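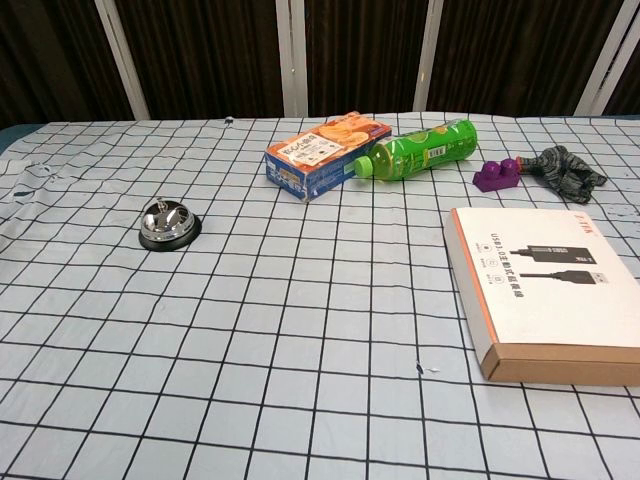
Shoshana Halvorsen 在上一篇底下留言说,输了比赛先别急着骂裁判,你把录像关掉声音、从头到尾看一遍,再告诉我第二回合是谁的。

好吧。我看了。关了声音看的,看完又开着声音看,看完躺在沙发上盯着天花板,又爬起来关了声音再看。第二回合是他的。

给没看过上一篇的朋友补个课:上个月我去 Dalono 打了一场业余拳击,三个回合,每回合两分钟,输了,2比1的分歧判定。上一篇是当天晚上回家写的,写得很激动,用了“离谱”“瞎”“主场哨”这些词,现在还挂在那儿,我不删(删了显得更难看)。评论区里大部分人很善良,都在安慰我,只有 Shoshana 那条我看了以后浑身不舒服,关了电脑去洗碗,洗到一半还在心里跟她吵架。

所以这篇就来聊聊怎么给一场拳赛打分这件事。顺便给那天的三位边裁道个歉,虽然他们肯定不看中文博客。

## 先说说那天

对手叫 Alois Hollenstein,27岁,左撇子,手长得让人生气。我比他大不少,大多少就不写了,我妈偶尔会来看这个博客,她到现在还以为我去的是健身操班。

我平时在 Itmont 的 Folel 拳馆练,教练是 Gebhard Koller。Gebhard 这个人话很少,少到你打完一组靶他不说话你都不知道是好是坏。他赛前给我的全部战术是:“他会退,你别追直线。”就这么一句。我在更衣室里把这句话念了好多遍,脑子里画圈圈、画斜线、画各种切角度的路线,自我感觉特别好,觉得自己已经是战术大师了。

第一回合铃一响,我就追了直线。

真的,一点犹豫都没有。他往后退,我就往前冲,像小区里追外卖车的狗。他退两步,停下来,给我一记后手直拳,再退。我吃了拳还挺高兴,因为我在“压迫”他嘛!全场都看得到我在往前走!我心里想,你看,他怕我。

打完第一回合回角上,我喘得像个坏掉的风箱,问 Gebhard:“我赢了吧?”他往我嘴里塞水,说:“喝。”

第二回合我觉得打得更好。我把他逼到绳边,连着打了一大串,观众里有人在喊,我听着都要飘起来了。第三回合两个人都没什么力气,抱来抱去,互相靠着像两个喝多了的同事,不过最后那段我打中了几下重的,他的头往后仰了一下,这个我记得特别清楚,到现在睡前还会回味。

然后主持人念结果,念到“分歧判定”的时候我还在笑,笑到一半裁判举了蓝角的手。我是红角。

录像里我那个表情很精彩。Shengli Yin 已经把它做成表情包了,在我们训练群里用得非常频繁,谁说要请客最后没请,他就发这张。

## 关掉声音以后

Shoshana 让我关声音,我一开始觉得是故弄玄虚。关不关声音,拳头不都在那儿吗?

差别大得吓人。

开着声音的时候,我那串绳边连打真是气势如虹,每一拳都有人叫。我们馆里去了一车人给我加油,嗓门最大的就是 Shengli,他站得离录像的手机特别近,我一抬手他就“哎——!”,我拳头还没到呢,他的“哎”已经到了。你听着他的“哎”看画面,会觉得每一拳都炸在对方脸上。

声音一关,就剩下一个红色护头的人在对着两只胳膊乱捶。Alois 把手抱得好好的,肘收着,下巴藏着,我那些拳打在手套上、打在上臂上、打在他肩膀上,还有一拳非常明确地打在绳子上。等我捶累了,他从手套后面探出来,给了我一记干干净净的后手,我的头啪地往后一仰。然后他从侧面溜走了,我转身找他,脚还绊了一下。

这一段在我的记忆里是“我把他堵在绳边狂揍”。

我把进度条拉回去又看了一遍,想找到我记忆里那几下命中。找到一个,勉强算,擦着护头边上过去的。其他的没有。我当时明明感觉手上有东西的!有东西是真的,手套嘛,打上去当然有感觉。

后来我去跟 Shengli 说,你以后别叫了,你把我骗了。他特别委屈,说我这是给你气势,你懂不懂气势。我说你的气势把我骗得在网上骂了三个无辜的人。他想了想说,那你也可以怪自己啊。

行。

## 跑去学当裁判

下面这一段是我最近最得意的事,请允许我展开讲。

我们馆墙上一直贴着一张通知,纸角都卷了,说是有个给业余边裁办的入门晚课,谁都可以去旁听。这张纸我每天缠手带的时候都对着它,对了几个月,从来没看进去过。看完录像的第二天我去训练,缠着缠着突然看见了,就报了名。去的时候是晚上七点,借的是 Dalono 赛场楼上的一间小会议室,暖气开得很足,困得要命。

讲课的是 Carol Sowerby。

我一进门就想走。Carol 就是那天坐在我这一侧的边裁,给 Alois 那一票的其中一位。上一篇里我写过“坐在我角那边的那位女士可能在看手机”,对,就是她。(她没有在看手机。她低头是在写分。每回合结束都要写分的。我当时不知道,我以为分都是最后凭印象给的。唉。)

她认出我了,说:“红角,喜欢追直线的那个。”

我脸红得可以煎蛋。

课上得很朴素,投影放一个回合,放完给一小段时间写分,写完举手,然后她再放一遍慢的,边放边讲。规矩也不复杂,回合的赢家十分,输家一般九分,差得多了再往下减。看的东西按顺序来:有效命中的质和量,然后是谁在控制场面、技术和战术占不占优,再看对抗性。她把第一条写得特别大,别的都写得很小,写完用笔在第一条下面来回画线,画到白板笔都吱吱响。

“你们一大半人会把第三条当第一条打。”她说。

她放的第一个回合,我写的是红角赢,红角一直往前走嘛。答案是蓝角。第二个回合我学聪明了,写蓝角,蓝角退得很漂亮嘛。答案是红角,因为蓝角光退,一拳没打着。第三个我开始胡思乱想,觉得她肯定在轮着来设套,就写了蓝角,然后错了。

那天晚上一共放了12个回合,我对了多少个,不想写出来。同桌一个年纪很大的叔叔全对,人家连拳都没打过,是陪孙女来的,干坐着无聊也跟着写。他每次写完就把铅笔放下,特别从容。我偷看过他的纸,字也好看。

## 几样骗过我的东西

我把课上记的和自己看录像看出来的混在一起写一写,顺序很乱,想到哪儿写到哪儿。

### 往前走的人

这个前面说过了。人天生觉得往前走的在赢,往后退的在输,打架嘛,谁退谁怂。可是在拳台上,退着打是一门手艺,Alois 那个后撤步加后手我到现在都没学会,每次一学就把自己绊得东倒西歪。Carol 的办法是:别看脚,先看拳头到没到地方,到了地方的才值钱。走路不给分。

她原话是“走路的话我家的狗也能赢”,大家都笑了,就我笑得晚。

### 声音大的拳

拳打在手套上很响,打在护头上“嘭”,打在肋骨上反而闷闷的,听不太出来。所以打身体特别吃亏,坐远一点的人根本听不见,看也容易看漏,对方的胳膊一挡,角度不对的话什么都看不到。我翻自己的录像,Alois 第三回合打了我好几下肋部,我当时疼得很,可看录像的人绝对不知道。打完我吸气都不敢吸深。这几下我自己心里有数,上一篇里一个字都没提。

还有一种是手套皮子新,打什么都响。Shengli 刚买了一副 Thaler 的12盎司手套,硬得像两块面包壳,打靶啪啪的,整个馆都回头看他,他得意坏了,走路都带风。Gebhard 拿手靶接了他一组,说:“很吵。”

### 最后那几下

第三回合收尾我不是有几下重的吗,就是 Alois 脑袋往后仰的那段。我凭着那一段认定整场是我的。Carol 说这是最常见的,叫“偷回合”也行,叫别的也行,反正一个回合快结束时打得热闹一下,看的人就会把前面一分多钟忘得精光。有经验的拳手专门干这个,听见角上喊最后十秒就开始猛打,管它打没打着,先热闹了再说。

她教的笨办法是在心里把回合切成几段,每一段过完就在脑子里放一个小石子,给红或者给蓝,铃响了看哪边石子多,再看看那些石子有没有分量特别重的。我回家照着做了,第一次做的时候放着放着就忘了上一个石子给了谁,暂停,倒回去,重来。一个两分钟的回合我看了半个多钟头。

第三回合这样看完,还是我的,这个我要大声说!第三回合真是我的!三位边裁也都给了我,我后来问了。第一回合最难,一个给我,两个给他,这就是那个2比1。第二回合三个全给他。

所以上一篇里我骂得最凶的那个第二回合,是全场唯一一个没人犹豫地给了他的回合。

### 自己人

这条没什么好讲的。我喜欢谁,谁的拳就重。看电视转播也是一样,解说喜欢谁,谁的拳就重。我现在看比赛都静音,我老公走过来以为电视坏了,还去拍了拍音响。

## 跟 Carol 聊的那几句

下课以后我磨磨蹭蹭不走,把椅子摆了又摆。最后只剩我们两个,她在卷投影仪的线,我过去说,我要跟你说个事,我在网上写过一篇东西。

她说:“中文的?”

我说中文的。

她说:“那我看不懂,写得好吗?”

我说写得挺生动的,但是不对。

她就笑了,说每个人都写过,有的人写在网上,有的人写邮件给协会,有一位写了封手写信贴了邮票寄到她家里,字迹工整,骂得很难听。她打比赛的时候也输过一次分歧判定,气得三个月没去馆里,后来去学了打分,学完才肯承认那场输得应该。再后来就一直坐在台边上了,坐到现在。

我问她,你坐在那儿有没有打错过分?

她把线卷完,塞进袋子里,想了一会儿,说有的。有一场她到现在还记得两个孩子的名字,那个回合正好有人从她前面挤过去,挡住了,她漏了一段,凭后半段写的分。回去看了录像,该给另外一个。她后来每次坐下去之前都要先把椅子往前拖一点,让人没法从前面过。

我听完不知道该说什么,就帮她把袋子拎下楼了。楼梯的灯是坏的,两个人摸着扶手走。

## 那一回合到底该怎么打

回来说第一回合,我跟 Shengli 为这个差点翻脸。

我们俩把录像带到馆里,练完了坐在垫子上看,静音,各写各的。他写红,我写蓝。对,我给自己写了输,他给我写了赢。两个人都觉得对方疯了。

他的理由是我的刺拳。他说你前半段刺拳打得挺好的,点到好几次,他根本没反应。我说那几下轻得跟盖章一样。他说轻也是打着了,规则又没说要打晕才算。我说他那两下后手比我所有刺拳加起来都清楚。他说你这人怎么回事,之前骂裁判骂得满世界都知道,现在倒过来帮人家说话。

然后我们去问 Gebhard。他在收跳绳,挂绳子的钩子有一个松了,他在那儿拧钩子。我们把手机举到他面前放了一遍,他看完接着拧。

“教练,红还是蓝?”

“可红可蓝。”他说。

Shengli 说不能可红可蓝,必须写一个。

Gebhard 说:“那就别打成这样的回合。”

我们俩安静了一下,他把钩子拧好了,把绳子挂上去,走了。

这句话我回家路上一直在琢磨。裁判能判错的就是这种回合,两边咬得紧,给谁都说得过去,你非要打成这样,就等于把决定权交到三个陌生人手里,然后还怪人家不替你想。第一回合我要是听了他那句“别追直线”,少吃那两下后手,我的刺拳就够了,怎么看都是红的。我在赛前明明背得滚瓜烂熟!

现在我训练多加了一个内容,让 Shengli 学 Alois 那样退,我去切他。他不是左撇子,硬要站反架,站得别别扭扭,老往自己脚上踩,但是有总比没有好。Gebhard 在地上给我贴了胶带,斜的,我往前走只能踩斜线,踩到中间那块就要下去做俯卧撑。头一天我做到胳膊发抖,晚上拿筷子都拿不稳,我老公给我换了个勺。

## 体能也得老实交代

还有个事上一篇没写,第三回合我那么累,跟我赛前两周偷懒有直接关系。计划里每次练完要划船机2000米,我呢,常常划到一半就开始看窗外,看着看着手就停了,然后告诉自己今天打靶打得多,可以抵。Gebhard 都知道,他从来不说,他就站在划船机旁边喝他的茶,喝完杯子往窗台上一放,走了。

累了以后人会变得特别笨。技术先走,脑子后走,最后留下的就是往前冲的本能。录像里第二回合后半段我的左手一直垂在腰那里,垂得非常放松,像在公交站等车。Alois 的后手就是从那儿进来的,每一次都是。角上 Gebhard 应该是在喊“手”,嘴形看得出来,现场我一次都没听见。

从那以后我老老实实划。划完整的。前天划完下来腿软,直接坐在地上跟馆里那条老狗面对面,它舔了我一脸汗,还挺高兴。

有读者问过我体重的事,顺便在这里答了:我没降多少,就是戒了一阵夜宵,到过秤那天早上没吃早饭,称完立刻吃了两个鸡蛋和一大碗粥,还喝了 Shengli 带的豆浆。别学那些脱水的、蒸桑拿的,咱们打业余,输赢就是一个小奖牌,奖牌背面的别针还是歪的。降得太狠上去头发晕,挨拳更危险。有更具体的问题去问医生和自己的教练,别问我,我连两个月以前的自己都管不好。

## 给打算在家试试的人

好几个人在评论里问静音打分怎么弄,我把自己现在的做法写一下,很土。

找一场你没看过、也不知道结果的比赛。这个最要紧,知道结果的看了白看,你会不由自主往结果上靠,我试过。业余的比职业的好练手,回合短,看一会儿就能歇。然后把声音关掉,拿张纸,画两栏,红和蓝,每个回合打完立刻写,写完不许改。我以前喜欢用橡皮,看到后面觉得前面可能写错了就擦,Carol 看见了把我的橡皮没收了,真没收了,放进她自己口袋里,到现在没还我。

写完再去看结果。跟裁判不一样也别慌,先回去看那个不一样的回合,带着“他们看见了什么我没看见”的心思去看。十回有八回能找到。找不到的那两回,也可能就是机位不对,你在电视前面看到的跟坐在台边三个方向看到的根本是三场不同的比赛,哪个选手的后背冲着你,你就瞎一半。

最好拉个人一起,写完了对一对。跟我一样找 Shengli 这种嘴硬的最好,因为你得把理由说出来,说着说着就知道自己站不站得住。我有一次说着说着把自己说服了,当场改投他那边,他得意了一个星期。

零食要准备,汽水要准备。纸别用太薄的,我有一张写到后面全是油。

还有一点,别拿喜欢的选手开始。我试着给我最喜欢的一位选手的老比赛重新打分,那场我从小到大都觉得他赢得漂漂亮亮,结果打出来是对面赢,我难受得晚饭都没吃好。是谁就不写了,写了评论区要打起来。

## 回 Shoshana

最后认真回一下 Shoshana Halvorsen 的留言。

第二回合是他的,你说得对。你那条我当时生了一晚上气,气你不安慰我,气你说话怎么那么冷静,还气你连个标点表情都不给。现在谢谢你。你后来又问我是不是还觉得第一回合该给我,我把上面写的都念给自己听了一遍,答案是:我写蓝,但是 Shengli 写红,Carol 那天写的蓝,Gebhard 可红可蓝。你要是有空也看一遍,链接你有的,记得静音,看完告诉我你写什么。别先看评论。

上一篇我在最前面加了一行字,说请接着看下一篇,别的没动。“看手机”那句我划了删除线,字还看得见。

对了,Alois 后来加了我。他发来一条,问我第三回合那记是右摆还是右勾,说他脖子歪了好几天,晚上只能朝一边睡。我回他说是右摆,又问他后撤那一步重心到底放在哪只脚上,问得非常不要脸。他居然给我录了一段,在他家厨房里,穿着袜子,退一步,停,后手,再退一步,他妈妈从后面端着锅走过去还瞪了他一眼。我存下来了,看了很多遍,重心在后脚,但是脚跟不能落死,落死了就弹不回来。我一直落死的。

他说秋天 Dalono 还有一场,九月报名,问我去不去。我去问 Gebhard,他正在给沙袋缠胶布,缠了半天,说:“斜线先走好。”

那我先去走斜线了。下次课是讲抱缠怎么看,Carol 说带铅笔就行,不用带橡皮。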